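Cukuveo Equipment Planning Set - README

Maintained by the Posell automation planning office. Contact: Santosh Tripathi. 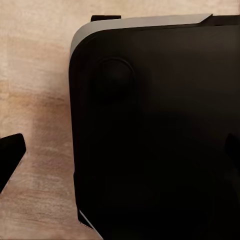 The set supports purchasing decisions for the gripper cells proposed under the Flarum budget line. It is intended for staff who prepare equipment requests and for reviewers who approve them. It is not a training set and should not be used to compare vendors on performance.

Contents
renders/ - simulated close views of gripper fingers near objects
requests/ - 17 equipment requests, one file each
costs.csv - 318 line items, with quantity, unit price and lead time
notes.txt - assumptions carried over from the Saragih plan

Cost fields
Prices are in US dollars and exclude freight. Spare fingers are listed apart from the gripper itself, as they are charged to the operating budget. Lead times of over 60 days are flagged in the last column and need a second signature.

Limits
The renders show geometry only. Grip force, cycle time and wear must be taken from supplier quotes. Installation labor is not included - see the facilities schedule.

Version
Release 3, March 2018. Quotes are to be renewed in July. Corrections should name the request file and the line number.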